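# Flat-object pickup: progress report, second period

Prepared by Elfriede Aigner for the Masosia programme office. Covers work up to the end of February.

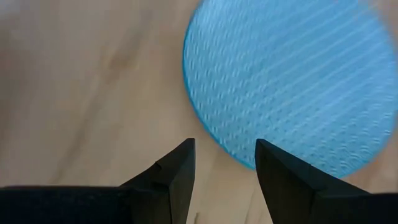
*Fig. 1. Wrist view of the blue textured disc on the wooden surface, gripper open.*

## 1. Status

Work packages 1 and 2 are complete. Work package 3 (learned approach from the wrist camera) is in progress and within budget. Work package 4 has not started. One deliverable, the object set description, was sent to Kustport in draft and is waiting for comments.

The question for this period was whether a policy trained on wrist camera images alone can pick up thin objects that lie flat, with no depth sensor and no fixed overhead camera. The answer so far is yes for rigid objects with a clear rim. Results for soft objects are weaker and are set out in section 4.

## 2. Method

Demonstrations were recorded by two operators using the hand controller supplied by Yüksel. Each demonstration starts with the gripper open above the table and ends when the object has been lifted clear and held for a short count. Start positions were drawn from a list prepared in advance, so that the operators did not choose them.

The full training set holds 1000 demonstrations over 28 objects. Every object is flat or nearly flat: discs, lids, trays, cards and mats. Of the recordings made, 134 were rejected and replaced. Most of the rejected ones had a dropped camera stream; the others were stopped by the operator before the lift.

The policy takes the current wrist image and the gripper opening as input and outputs a short sequence of relative motions. It is not given the object class or the table height. Two versions were trained:

- **Version A** uses the image at full width.
- **Version B** uses a crop around the space between the fingertips, together with a reduced copy of the full image.

Version B was added after the first period, when Theresia Hollenstein noted that errors were concentrated in the last part of the approach. At that stage the rim of a disc takes up little of the image and one of the fingers may hide part of it. The approach in Fig. 1 is of this kind: the tip of the right finger overlaps the lower-left edge of the disc, while the tip of the left finger is over bare wood.

## 3. Test procedure

Each object was tested 10 times with each version, using start positions that do not appear in the training set. A trial counts as a success if the object is lifted and held. A trial in which the object is moved but not lifted counts as a failure, and is also logged as a push. The operator resets the object by hand between trials and does not know which version is running.

The camera exposure was locked for all tests. In the first period it was left on automatic, and the results from the two periods should not be compared directly.

## 4. Results

Version B did better than Version A on rigid discs and lids. The gain came almost wholly from fewer pushes. Both versions reached the object in nearly all trials, so the difference lies in where the fingers were placed at closing.

On trays the two versions were level. On mats and other soft objects neither version is good enough for the Melden demonstration. The usual failure is that one finger rides up on the surface and the gripper closes on nothing.

Surface texture had a smaller effect than expected. We had assumed that regular raised patterns would disturb the position estimate when the image is blurred by arm motion. Slowing the arm in the final stage lowered the blur but did not change the success rate by a useful amount, and it made each trial longer. The original speed has been restored.

Plain pale objects on the light wood remain difficult. Low contrast at the rim is the likely cause, though this has not been tested separately.

## 5. Problems and changes to plan

The right fingertip pad wore faster than the left and was replaced once. Trials run with the worn pad were repeated. We now check both pads before each test block – this was not in the original protocol and has been added.

The second arm arrived late. Its calibration is done, but no data from it is included in this report.

We ask for approval to move one month of effort from work package 4 to work package 3, to cover further recording with soft objects. The total cost does not change.

## 6. Next period

1. Record further demonstrations for soft objects, with the approach made from the near side only.
2. Repeat the Version B tests on the second arm.
3. Run the contrast test with a dark cloth over the table.
4. Answer the Kustport comments and issue the final object set description.

Theresia Hollenstein will lead items 1 and 2. The test logs and rejected recordings are kept on the project server and can be supplied on request.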